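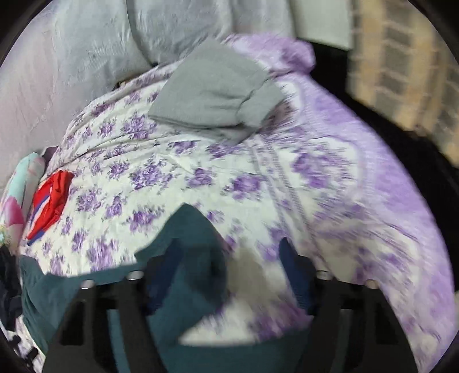
Purple flowers on a white sheet, lavender border.

1/ Our county sent out a cheerful notice on 8/18/21 saying home care hours would be "right-sized" with a new assessment tool. I read the whole packet. I have questions.

2/ The tool is called Clandano. It's sold by a company named Kanilix. Neither name appears until page 6 of the packet, in a footnote, which is a funny place to put the thing that decides how many hours of help your mother gets.

3/ How it works, as far as I can tell: an assessor comes to the house, asks a list of questions, types in the answers, and a number comes out. The number is your hours. The packet doesn't say how you get from the answers to the number.

4/ I asked. I was told the formula is "proprietary." So a public program is handing out public money using math the public can't look at. OK.

5/ The notice says the pilot covered 1164 people and was "well received." Received by whom? I asked for the survey. There are 200 responses in it, and the form was filled out by the agencies, not the people getting care.

6/ Murray Marchand at the county office did call me back, credit where due. He said no one's hours would be cut "solely" because of the tool. I asked what else goes into the decision. He said he'd follow up. That was in June.

7/ Raymonde Desjardins runs a small agency here, Lachance Home Care. She told me 2 of her clients lost their overnight hours after the new assessment. Same diagnosis, same stairs, same everything. The old form had a line about getting in and out of bed at night. The new one asks if the person "can transfer" and takes a yes or a no.

8/ Can my aunt transfer? At noon, yes. At 3 a.m. after her pills, no way. Guess which answer fits in the box.

9/ People keep telling me you can appeal. Sure. You get a letter, you have a short window to write back, and the letter doesn't list the answers the assessor typed in. Try arguing with a number.

10/ Before someone replies that the old system was worse: maybe! Cevel (the previous vendor) lost paperwork constantly. I'd still like to see some proof that this one is better, and so far I've been shown a brochure.

11/ If you've had a reassessment, ask in writing for your full answer sheet. Raymonde's clients got theirs that way. Tell me if they say no, and what reason they give. I'm keeping a list.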